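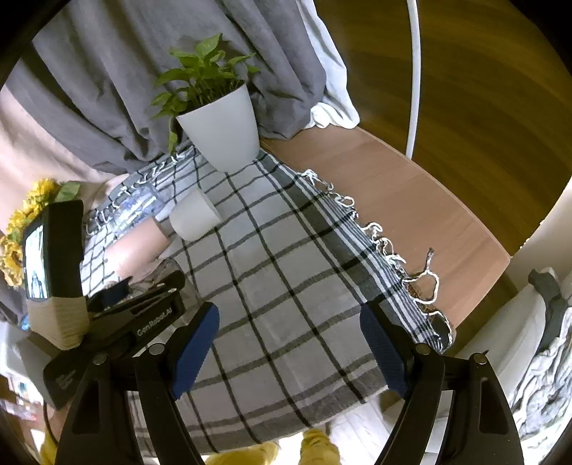 Two grippers at work over the checked cloth, with the cups on their sides

About Garaven

Garaven helps people buy robots and the gear that goes with them, and we try to do it before the money is spent. We started in Wesevport with 3 desks and one client, a small packing shop that had been handed a quote it couldn't make sense of. We read it line by line with them (it took most of an afternoon and a good deal of coffee), and the work we do today is still very much like that afternoon.

Most folks who call us have a price for the machine and not much else. The machine is the easy part! What tends to get left off is the spare finger pads, the cables, the shipping, the table it all stands over, the hours your own people will spend learning it, and what happens when something wears out in the second year. We put all of that on one sheet, in plain words, so that the person who signs the check and the person who will use the thing are looking at the same numbers.

We also like to plan around everyday objects. A cup lying on its side asks something quite different of a gripper than a box does, and clear plastic is different again. If your work involves dishes, bottles or anything soft, bring us a list of what you handle, and we'll build the budget from the list up. It's slower, we know, and we do tend to go on about it, but our clients have been very patient with us.

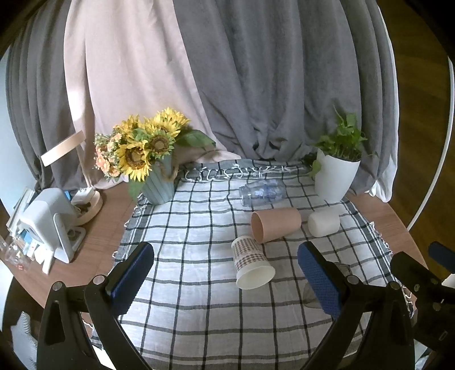 Paper cup, drinking glass and bottle on the table, along with the sunflowers

Since those first days we've gone through 306 equipment plans, for schools, repair shops, kitchens and a few labs. Some were for a single hand-held gripper and a box of spares. The longest was the Pacheco plan, which ran to 4 drafts and ended up a good bit smaller than it began, to everyone's relief. Our price notes, which we call the Cesmont list, now hold up to 1676 entries, and we go over them every August, when the phones are quiet and we can spread the paperwork out properly.

We don't sell equipment and we don't take a fee from anyone who does. You pay us for the plan, at a price agreed on before we begin, and the plan is yours to take to any seller you like. If we think you should wait a year, we'll tell you so, and you're welcome to come back when the year is up.

First talks are free and usually run longer than we promised. Bring your quote, your list and any questions that have been bothering you, large or small. We're glad to meet at our office in Wesevport or to come out and see your space.

Page last updated 2025-11-20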